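Sports Writing, Unit 3: The Match Report
Handout to go with the lecture of 22nd March

I promised I'd type these up for everyone who couldn't read my handwriting on the board, so here they are, more or less in the order I said them. Bring a copy to the workshop, because we'll be marking up your Bunstead reports against it.

Start with the intro. Most of you opened with the kickoff. I understand why (it's the first thing that happened!) but your reader already knows the game began. They probably know the score too. What they want from your first sentence is the thing they'd tell a friend who missed it. In the Murncombe v Bunstead match that was plainly the equalizer, a header from a corner that Murncombe had twice failed to clear. A few of you had it down in paragraph six, underneath the weather.

Try this when you're stuck. Put your notes face down and say out loud what happened in the game, in one breath. Write down what you said. It'll be clumsy, and it'll still be closer to an intro than whatever you were going to write about an overcast afternoon at Werkbridge Road.

Now, running copy. Some of you will end up filing during the game, in chunks, with the intro going in last at the final whistle. It feels backward the first time. The old way of doing it, and the way I still do it, is a chunk at halftime, another with 20 minutes or so to go, and then a top of three paragraphs when the referee blows. The chunks have to stand up whatever the result, so keep opinions about who deserves what out of them. I once filed a lovely halftime piece about a side in total control. They lost by three. You can imagine the phone call.
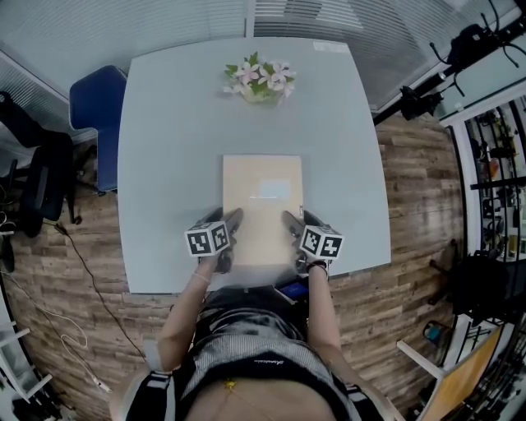 On length: the exercise asks for 196 words and I do mean 196. I had one report that ran to more than 400, and it was good, and I still had to mark it down. A page has a hole in it and your copy fills the hole. Cut from the middle first. Throw-ins go, then yellow cards that led to nothing, then any shot that you can only describe as "wide." Substitutions stay if the player who came on did something.

Verbs next. I went through the whole pile with a pencil and found the same handful of them over and over – slotted, fired, curled, nodded. They're fine words. They're also everybody's words, and when three goals in one report are all "slotted home" I can't tell them apart. Ask yourself what the ball did and what the foot did. Did it bounce before it went in? Did the goalkeeper get a hand to it? If you didn't see, say less. Please don't make up a deflection.

Numbers are where I get grumpy. A 12-game unbeaten run is interesting. A striker's 116th appearance is interesting only if something hangs on it, and in most of your reports nothing did. One figure per paragraph is plenty, and check it twice, as supporters will write in if you get it wrong (and they'll be right).

Quotes: two at most in a report this short, and never as the intro. Managers talk in fog after a game. If all you've got is "we go again," leave it in the notebook and use the space for the second goal.

For next time:

Rewrite your Bunstead report at 196 words exactly, with a new intro. Hand in the old version with it.

Read the first chapter of Ma, the long boxing piece in your reader, and underline every verb in the fight itself. We looked at the ending back in December, so you know where it's going.

Pick one live game, any sport, any level, and keep a minute-by-minute notebook. Twelve entries minimum. I don't need it neat but I do need to be able to find the score.

Late work goes in the tray outside my office, same as before.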